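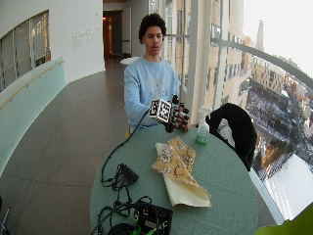
A young man in a light blue sweatshirt at a round table, with a spray bottle standing close to his right hand.

Home · People · Health Writing · Midwifery · Index

Līga Ots

By Rosaura Urrego, March
3 min read

Līga Ots is a midwife, health educator and writer, best known as the founding editor of The Kitchen Midwife, a plain-language guide to pregnancy, birth and the first months afterward. She started the Skasstead Birth Circle with fellow midwife Sarmīte Eglītis and edited its newsletter for 20 years. She also taught most of its Saturday classes, which are still fondly remembered in Skasstead.

Early work

Ots grew up on a dairy farm near Kļaviņa and trained as a nurse before moving into midwifery at the age of 32. Her first job was at the Druritz clinic, where she noticed that patients were taking home leaflets they could hardly read. She rewrote them at night, one by one, and tried each draft on the women in the waiting room. Those drafts are a joy to look through today, full of crossings-out and blunt notes in the margins ("too long!" is a favorite).

The Kitchen Midwife

The first edition was a stapled booklet of 111 pages, with line drawings by Ruairi Matheson. Ots and Eglītis paid for 1000 copies themselves and sold them from a folding table outside the clinic. The chapter on feeding drew the most letters, and many of those letters went straight into the second edition, which was published by Duveo and bound as a proper book at last. Later editions added wonderful chapters on sleep, returning to work and grief after a miscarriage — the last of these written by Eglītis alone.

She is sometimes confused with Līga Org, who translated the third edition and wrote its glossary.

Teaching

Ots ran training days for rural midwives and insisted that fathers and grandmothers be welcome in every class. Her course notes are remarkably lively, with recipes tucked in between the sections on blood pressure and breathing. She stepped down as editor after the fifth edition but stayed on as an adviser, answering readers' mail by hand.

Her papers are held at the Skasstead town library.

See also: Sarmīte Eglītis · Skasstead Birth Circle

Back to top · Previous · Next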